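Pevby Cell Simulator: Set-up Guide
Section 4. Loading the counter cell and checking the grip

Do this section after the arm model has been installed and the license server at Penusley answers. Allow 15 minutes.

4.1 Load the cell

1. Open the Ouellet project folder and select the counter cell.
2. Set the scene seed to 2373. Other seeds move the produce and the can.
3. Press Load and wait for the status line to read Ready.
4. Switch to the overhead view. Check that the drawer is open and that the can rests on the drawer floor.

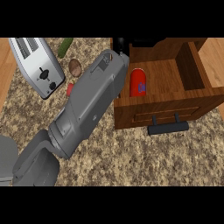

Overhead view with the can in the open drawer.

Note: If the drawer is closed, the joint file was not read. Reload the cell before going on. Do not drag the drawer open by hand, as this leaves the joint offset wrong.

4.2 Set the gripper

1. Open the Gripper tab and set the force limit to 57.
2. Set both fingers to the same closing speed.
3. Save the profile under a new name. The Arolham default profile is read-only.

Caution: Never change the force limit while the fingers are closed on an object. The contact solver may throw the object out of the cell.

4.3 Check the grip

1. Place the can upright on the granite, clear of the cabinet.
2. Jog the gripper to the can at low speed and close it.
3. Pause the simulation and turn the view until both fingers can be seen.

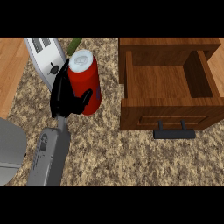

Finger contact is judged by eye first and from the contact log second. Look for any finger surface that sinks into the object, and correct the approach angle if you find one. With the can, the larger finger should lie along the side and reach up toward the white lid, with the shorter one curled across the front near the middle. If both fingers sit against the lid, lower the approach height by 2 steps and repeat from step 2.

4. Resume, open the gripper, and back the arm away.
5. Save the cell state. Section 5 starts from this file.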